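**Quem somos**

Fedunon. Oficina de microscópios, em Kekby. Reparamos, limpamos, alinhamos e montamos. Estereoscópicos sobretudo, mas também biológicos de bancada, de escola e de laboratório pequeno. Não fabricamos lentes. Não vendemos câmaras novas.

Começou com Bakari Okoth e uma bancada emprestada, microscópios de liceu com os parafusos de focagem moídos e fungo nas oculares. Depois veio a Bianka Szűcs, que trouxe a parte da iluminação e a paciência para responder a e-mails. Hoje a oficina tem 118 metros quadrados, contando com o armazém de peças, que está sempre cheio.

## O que fazemos

- Limpeza de óptica (oculares, objectivas, prismas)
- Realinhamento de cabeças binoculares
- Troca de massa nas cremalheiras e colunas
- Substituição de lâmpadas de halogéneo por LED
- Colunas e braços articulados Tanui, montagem e afinação
- Retículos e calibração com lâmina micrométrica

Orçamento antes de mexer. Sempre. Se não compensar reparar dizemos, e o aparelho volta como veio.
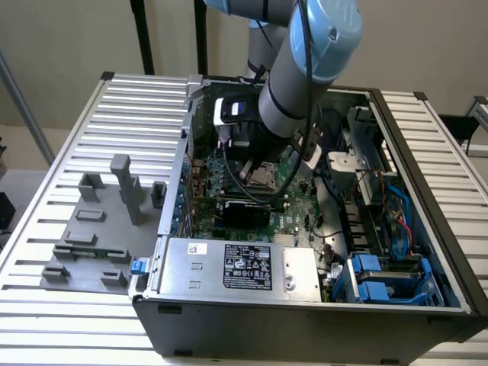

Distância de trabalho é a primeira coisa que perguntamos a quem quer um estereoscópico com braço. Muita gente escolhe pela ampliação e depois o objecto não cabe debaixo da cabeça. Uma placa solta cabe em qualquer coluna; uma torre de computador deitada, sem painel lateral e com a motherboard lá no fundo da caixa, já pede outra altura e outro alcance. E cuidado com os cabos pendurados por cima da placa, que entram logo no campo de visão. Para estes casos montamos a coluna Tanui alta, com objectiva auxiliar de 0,5x e 300 mm de curso. Peça-nos as medidas por escrito, por favor, ao telefone há sempre enganos.

## Iluminação

A Bianka trata disto. Anel de LED, fibra de dois braços, luz coaxial, luz transmitida. Trocamos difusores amarelados e fontes que piscam. Também fazemos polarizadores à medida para o anel da Vistovwood, que é o que mais nos aparece, com suporte de três parafusos. Para outros aneis é preciso enviar a peça.

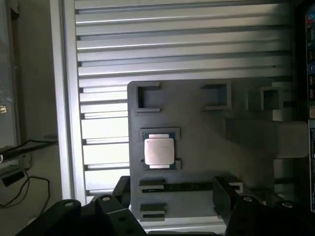
O anel sozinho não resolve tudo. Em superfícies foscas vai bem, em metal polido nem sempre. Um processador de tampa prateada com a luz a bater em cheio fica com a gravação quase apagada, não se lê nada, enquanto o suporte cinzento mate à volta se vê sem problema. Nestas peças aconselhamos luz rasante de um só lado ou polarizador cruzado, e baixar a intensidade antes de gastar dinheiro em mais óptica. Se mandar uma amostra, testamos as várias luzes e devolvemos com uma folha de notas. O teste demora 10 dias úteis na época normal, mais em Novembro, quando as escolas se lembram todas ao mesmo tempo.

## Como trabalhamos

Cada aparelho que entra leva uma ficha em papel. Estado da óptica, folgas, número de série, o que o cliente disse. A ficha anda com o aparelho até à saída e depois fica arquivada connosco. Parece antiquado, funciona bem para nós.

Peças originais quando existem. Quando não existem, torneamos em latão: pinhões, anéis de aperto, batentes. Para as cabeças mais velhas aproveitamos de aparelhos abatidos, e isso vem escrito na factura.

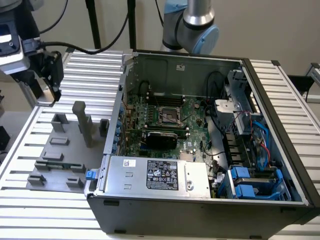 As peças aproveitadas têm a mesma garantia que as outras, um ano. A óptica não tem garantia contra fungo, depende de onde o microscópio fica guardado. Sala húmida, armário fechado, capa de plástico: volta em dois invernos. Com sílica e alguma ventilação dura muito mais.

Deslocações fazemos, mas só a partir de seis aparelhos no mesmo sítio. Menos que isso sai mais barato enviar. Emabalagem: cabeça separada da coluna, oculares fora, espuma dos dois lados. Nada de bolinhas de esferovite, entram em todo o lado.
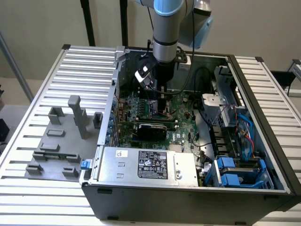 *Braço cinzento sobre uma torre de computador aberta, junto às ranhuras de memória.*

## Contactos

Fedunon, armazém 322, Kekby. Entrada pelas traseiras, tocar à campainha duas vezes.

Orçamentos e avarias: Bakari Okoth. Iluminação, polarizadores e envios: Bianka Szűcs. Respondemos por ordem de chegada.

Página revista a 28 de Outubro de 2020. A tabela de preços nova ainda está por carregar, entretanto vale a antiga.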